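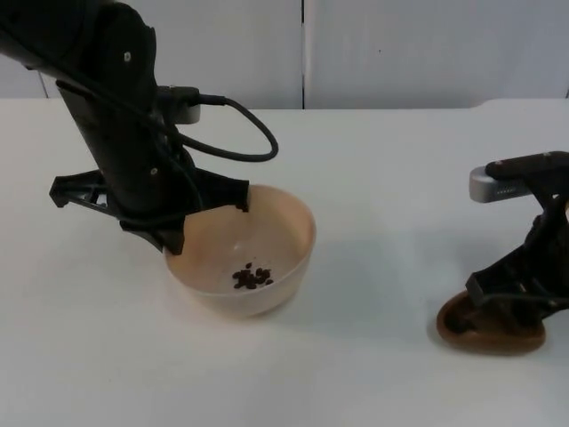 Section 2: Setting up the Collari probe and doing your first ice check

The Collari is a food thermometer that keeps its own diary, and before it can be trusted with your chicken it has to prove it knows what freezing is. You do this with crushed ice, clean water and something to put them in. Any clean bowl with a bit of depth will do, and a pale plastic one like the round beige one on the white table is ideal, being smooth inside and easy to wipe out afterwards. Please don't use the mop bucket. We mention the mop bucket only on account of the number of people who have rung us about the mop bucket.

Allow yourself a quiet stretch for this section. Ten in the morning suits most kitchens. Noon does not.

Before you start

You will need:
Collari probe, with its sleeve
Toma base station and power lead
Crushed ice
400 mL of cold tap water
Alcohol wipes, food safe
The name of whoever will be signing the records

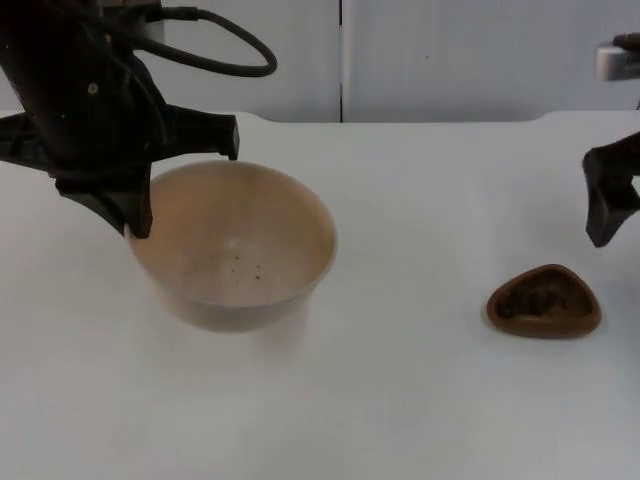
Mircea Munteanu

I wrote the first edition of this guide with the unit in pieces on my desk, and a fair bit of the second in the storeroom of a fish and chip shop in Gornstead. If a step seems fussy, it probably came from the storeroom.

Part A: Waking up the base

1. Stand the Toma base on a level shelf, away from the fryer, the dishwasher and the sink. It is splash resistant. It is not a boat.

2. Plug in the power lead and switch on at the wall. The light will go amber, then green. If it stays amber, press the side button once and wait. Pressing it eleven times in a row makes it restart from the beginning, and it will do that as often as you like.

3. Set the time and date. Every reading takes its time stamp from the base. An inspector who finds you recorded the lunch curry at three in the morning will have questions, and they'll be reasonable ones.

4. Enter the business name exactly as it appears on your registration. "Dave's" is not enough, even if everyone calls it Dave's.

Note: The base holds 2,000 readings. After that it writes over the oldest ones without asking. Export your records at the end of each month (see Section 6) and keep them for as long as your local authority requires.

Part B: Pairing the probe

5. Slide the probe out of its sleeve. Keep the sleeve. It's the part most often thrown out with the packaging, and the probe tip is sharp.

6. Hold the probe's button until the display flashes, then hold it near the base. Both will beep. If only one beeps, you have a flat battery or a second base somewhere in the building.

7. Give the probe a name. FRIDGE, COOKED and RAW are all sensible. The display will accept ruder ones, and they will be printed on every report you hand over.

Caution: Do not use one probe for raw meat and then for ready-to-eat food without cleaning and sanitising it in between. A wipe on the apron is neither of those things.

Part C: The ice check

8. Wash your hands. Wash the bowl too, even if it looks clean.

9. Fill the bowl with crushed ice, then add cold water until the gaps between the pieces are filled. You want slush. Big cubes bobbing about in a pond will give you a reading from the pond.

10. Stir, then leave it for a few minutes. Stir again.

11. Wipe the probe with a fresh alcohol wipe and let it air dry. Put the tip into the middle of the slush, clear of the sides and the bottom.

12. Wait until the number stops moving. It should settle at 0 °C, give or take one degree.

13. Press SAVE. The base stores the check under the name of whoever is signed in, so make sure that isn't someone who left in April.
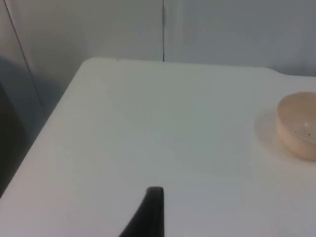

If the reading settles outside that range, don't reach for the reset pin yet. Add more ice, pour off a little of the water, stir and try again. Most failed checks are a shortage of ice. If it fails a second time, take the probe out of service and use another one until it's been looked at. A thermometer that is wrong in a consistent and predictable way is still wrong, however fond of it you've become.

Error 354

This one gets its own heading because it generates most of our phone calls. Error 354 means the probe was moved before the reading settled. It doesn't mean the probe is broken, and it doesn't mean the food is off. Put the tip back in, hold still and press SAVE again.

Part D: Finishing up

14. Tip out the slush, wash the bowl and put it away. Don't serve drinks out of it. (Osness branch, you know who you are.)

15. Clean and sanitise the probe, let it dry and return it to its sleeve.

16. Write the date of your next check on the label inside the lid of the base. Do another check sooner if the probe gets dropped, including any drop that happened while the boss was out the back.

Note: The ice check covers the cold end only. For the boiling water check, go to Section 3, where Catinca Zamfir has set out the altitude corrections in a table and would like them to be used.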